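# Pramley Film Weekend: questions and answers

Last updated 2018-09-23

**When does the programme come out?**

In March, on this site first and then in the printed leaflet. Passes go on sale the same morning.

**Which film opens the weekend?**

*Mohmand*, the second feature from Arsalan Sandhu. It is a thriller set over one night at a border post and runs a little under two hours. Sandhu will introduce it and take questions afterwards.

**Is *Sketari* showing as well?**

Yes. Kieran Foley's horror film plays once, in the late slot. It was turned down by us last year in a rough cut. The finished version is shorter and has a new ending, and we were glad to take it.

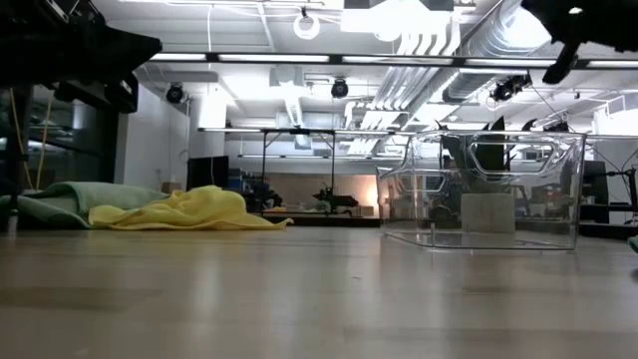 **How many seats are there?**

The main screen has 33 rows and the balcony is open for the first time. The small screen holds 60 people and we don't allow standing. If your film is in the small screen, arrive early, as passes don't reserve a particular seat.

**Do I need a separate ticket for the opening film?**

No, a full pass covers it. Single tickets are sold for the opening film only if there are places left after the passes have gone. Last year we sold 1,208 tickets across the weekend and the opening night was full.

**Are there age limits?**

*Sketari* is for over 18s and we will ask for ID at the door. *Mohmand* is suitable for 15 and up. The short films in the afternoon are open to everyone, but children under 12 need an adult with them.
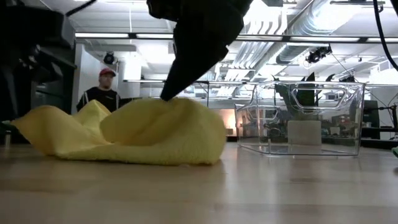
**Can I send in a short film?**

Yes, if it is under 15 minutes and was finished in the last two years. You can enter up to 3 films. Send a private link and the password through the entry form. We can't take discs or memory sticks.

**Who is Mastov?**

Mastov is the distributor handling both features. Questions about a wider release should go to them, as we don't have dates for either film beyond our own screenings.

**Will the talks be recorded?**

The talk with Sandhu will be, and the sound will go up on the site some weeks later. Foley's won't, at his request.

**Can I get a refund?**

Full passes can be refunded up to 14 days before the first screening. After that you can pass yours on to someone else, but email us the new name so the door list is right.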